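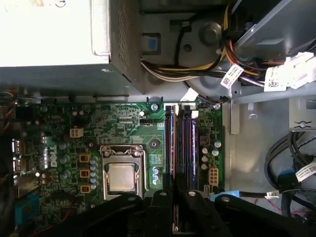
Dell board with the cooler off.

I have been trying to sort out my late uncle's photographs since last May, and the job has taken over most of my free evenings. Several people have asked how I am going about it, so I am writing it down while I still remember the order I did things in.

The photographs were in three places. There were prints in shoeboxes, slides in the loft and the digital ones on an old desktop computer that stopped starting up the winter before he died. I left the computer until last. The drive came out easily enough and my neighbour Ferhat Yazıcı lent me a lead to read it from my laptop. Everything copied across overnight apart from one folder, which was empty. That was all the trouble it gave me, and the paper gave me a good deal more.

My first mistake was to start with the scanning. I did 22 prints on the first evening, at the highest setting the scanner has, and then found that five of them were copies of the same picture of a caravan. After that I stopped and sorted everything on the dining table first. I used decades to begin with, going by clothes and cars, and then broke the decades down into houses. My uncle moved a lot, and the houses are the best guide I have. Anything with the brown tiled fireplace is Jurka Street. Anything with the long sloping garden is the house after that.

I threw away the duplicates and most of the blurred ones. I found this hard for the first hour and quite easy afterwards. Landscapes with no one in them went too, unless he had written on the back. He took a great many pictures of reservoirs.

The writing on the backs is worth a section of its own. He used a soft pencil and put the place first, then the people, then very rarely a year. I scan the back as well as the front if there is anything on it, and give both files the same name with an F or a B at the end. One says only "Osei, Olanow, me, before the rain". I knew Mr Osei, who worked with him at the water board, but I have no idea who Olanow was. If anyone reading this does, please get in touch.

The slides were slower. I looked into sending them away, but the price was more than I wanted to pay for 3,000 slides when I knew that most of them would be reservoirs again. I bought a small light box instead and went through them a tray at a time with a magnifying glass. The ones I kept went to the camera shop by the station, who did them in a week and did them well. They came back in the same order I had sent them, which I was grateful for.

For file names I settled on decade, house, then a number. I tried putting people's names in as well, but the names got too long and I kept spelling my cousins differently. The people are now in a plain text file that sits in each folder. Ewurabena Fiadzo, who looked after the parish archive here for years, told me to print that list out and keep it with the prints, and I have.

The prints themselves have gone into archive boxes with paper envelopes. The old albums with the sticky pages are still a problem. On two of them the glue has gone brown and the pictures will not lift. I have read that dental floss works if you slide it behind the print slowly, and on the caravan pictures I was able to try it without worrying – it worked on one and tore the next. For now I have photographed those pages whole by the window on a cloudy day and left them alone.

Everything is now saved on the laptop and on two separate drives, one of which lives at my sister's. I check hers when I go over for Sunday lunch.

There are still 21 envelopes I have marked "don't know". Most are weddings. My aunt is coming to stay in a fortnight and has agreed to go through them with me, although she says she will need her other glasses. I will put some of the weddings up here after that, if the people in them don't mind.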